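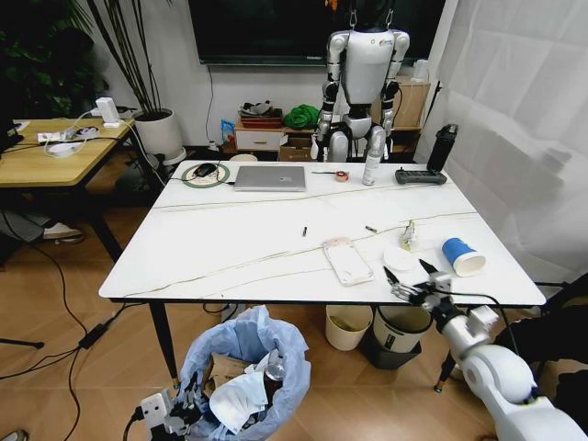

Fig. 4. White marble-effect table with closed laptop, mouse and spray bottle.

4. Care of the table top

This section applies to all Skurkley tables supplied with the marble-effect top. For assembly of the legs and frame, see section 2. For spare parts, see section 7.

4.1 Before first use

1. Peel off the protective film, starting at a corner. Do not use a blade.
2. Wipe the whole surface with a damp cloth and dry it.
3. Leave the top uncovered for 3 hours before placing anything on it. A faint smell is normal during this time.

Note: Tops packed in June or later carry the film on both faces. Remove the lower film before fitting the legs.

4.2 Daily cleaning

1. Switch off and unplug any electrical items on the table. Move them to one side.
2. Remove loose waste and crumbs by hand or with a soft brush. Grit left on the surface will scratch it when wiped.
3. Mix 500 ml of warm water with one capful of Golen surface cleaner. Fill a clean spray bottle and label it.
4. Spray the cloth, not the table. Liquid can run into the joint at the edge strip and lift it.
5. Wipe in straight lines along the length of the top. Do not scrub in circles.
6. Dry with a second cloth. Streaks are usually cleaner residue - repeat with plain water.

Caution: Do not use bleach, acetone, scouring powder or steel wool. Damage caused by these products is not covered by the warranty.
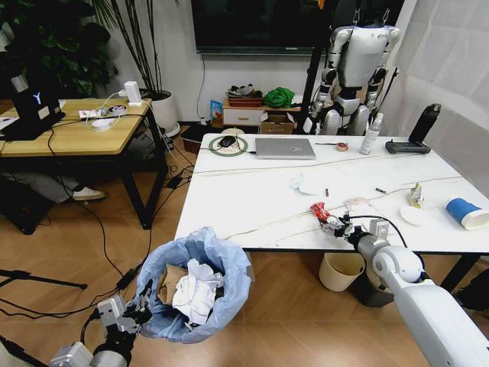

4.3 Stains and adhesive marks

Coffee, tea and ink should be wiped up at once. If a mark remains after normal cleaning:

1. Lay a cloth soaked in the Golen solution over the mark for ten minutes.
2. Lift the cloth and wipe the area dry.
3. Repeat up to three times.

Tape residue can be rolled off with a fingertip after warming it with a damp, hot cloth. A plastic scraper may be used if held flat. Put used cloths and wrappers in a lined bin and keep the liner clear of the table legs.

4.4 Heat and load

Use a mat under pans, kettles and soldering equipment. The top is rated for an evenly spread load of 700 N. Do not sit or stand on the table, and do not clamp vices to the edge strip.

Laptops may be used directly on the surface. Keep the ventilation slots clear and fit felt pads under any item with hard feet.

4.5 Edge strip

Check the edge strip every three months. If it has lifted:

1. Clean out the gap with a dry brush.
2. Apply a thin line of Bùi contact adhesive, part no. 984, to both faces.
3. Wait until the adhesive is tacky, then press the strip home.
4. Hold with masking tape overnight - do not use clamps.

Note: If more than a hand's width has lifted, order a new strip from Skellia, quoting the code on the underside of the top.

Text: Athina Stefanou. Technical check: Thịnh Khương.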